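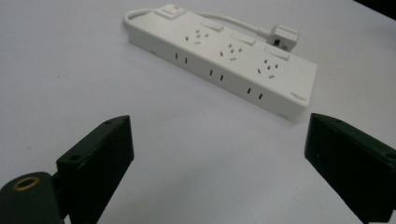 Bench notebook, August
By Kiri Rutherford
Last updated 4:40 pm

Power strip day! I've been putting this off, but the Wumville bench needs one strip that everyone can trust, so I finally sat down with the white one (three sockets on top, a rocker switch for each, plus those two-slot pairs along the front). Paid 149 for it from Dresent, cord included.

My plan is to test each socket by itself with the 5 watt lamp, then all three together. I want 200 clicks on each switch before I sign it off, and yes, my thumb is already complaining. 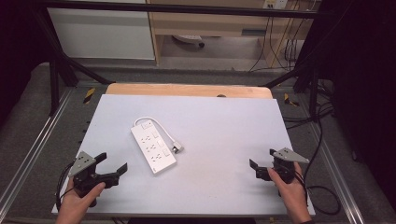
Can we hang the soldering station and the heat gun off the same strip?
Only one at a time, please, and the heat gun goes in the wall outlet whenever it's free.

Szilágyi wants a label on every switch, and I'm all for it. I'd put them on the top face, next to the rockers, with the small tape. 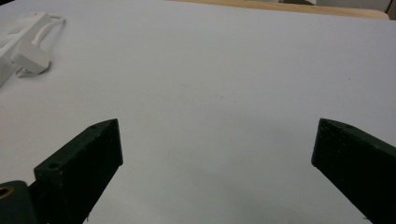
Then there's the cord. I'd like a clip at the back edge of the bench so it stops looping around behind everything. Kusisville has the stick-on kind, must ask for a couple.

2 comments | 0 shares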